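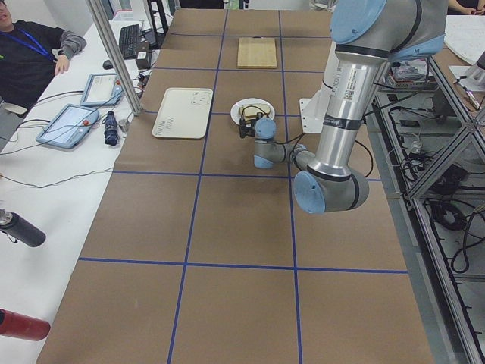 Vichien Nuchit replied:
No, the ceasefire line was never the sticking point. Both sides signed off on the line back in the winter. What they're fighting over now is who gets to run the Paron crossing, and that's a customs question with soldiers standing on it.

nrYeo
Customs question, come on. You don't move two battalions over a customs question.

Vichien Nuchit
You do when most of your fuel comes through it. 3,610 trucks last month by the ministry's own count. Whoever stamps the papers decides who freezes.

holmgren_e
Can someone link the actual text of the annex? Every article quotes the same one line.

nrYeo
Not public. There's a summary going around, two pages, bad translation. It says "joint supervision" in one paragraph and "alternating supervision" in the next. Those are very different things

holmgren_e
thanks. So either they share a desk or they take turns locking each other out.

T. Quispe
Alternating is how they did it at Ots and it worked ok for 10 years. Six months one side, six months the other, same building. Boring as hell. Then the election and the new guy needed something to be angry at.

Padmavathi Acharya
Teófilo I'd push back on "worked ok." Ots was a foot crossing. Farmers, school kids, some cheese. There was nothing there to tax. You can't take a model from that and put it on a freight road.

T. Quispe
Fair on the freight. But the guards knew each other, the phone line between the two posts got answered. That's the part I'd copy, not the calender.

nrYeo
The phone line at Paron has been dead since the shelling, both sides say the other one cut it.

holmgren_e
Posting this from the other thread, dated 2021-04-28, wire report: monitors logged 103 violations for the week, mostly small arms, mostly at night. Down from the week before. Everybody in there is reading it as good news, I don't get it.

Padmavathi Acharya
Because they only count what they hear. Monitors are confined to the valley road. If you're not allowed up on the ridge your numbers go down, sure.

Vichien Nuchit
They've been confined since before the higher count too, so the drop is still a drop. Same ears, fewer bangs.

Padmavathi Acharya
Not the same. They lost the second post. Read the footnote

Vichien Nuchit
ok, missed the footnote. Conceded on that one. Still think talks happen in June.

nrYeo
With who in the chair? The last mediator quit and neither capital has agreed on a name. June is a hotel booking, it isn't a meeting.

T. Quispe
They'll meet. Neither of them can pay for another winter like this. 1,336 families still in the sports halls on the eastern side, and the mayors are the ones shouting now, not the opposition.

holmgren_e
Mayors don't command anything though

T. Quispe
They command the vote in the fall. Different kind of pressure, slower.

nrYeo
I'd like to beleive that. Last time the mayors shouted they got a visit from a deputy minister and a new generator.

Padmavathi Acharya
Going back to the annex, if it really says both joint and alternating then somebody left that in on purpose. Lets each side go home and read out its own paragraph. Fine for signing day. Terrible the first time a truck gets stopped.

Vichien Nuchit
Agree with that. First truck is the whole thing.

holmgren_e
If anyone gets the full text pls post it here and not in the other thread, that one's all maps and yelling.

nrYeo
will do. Asking someone tomorrow who might have the original.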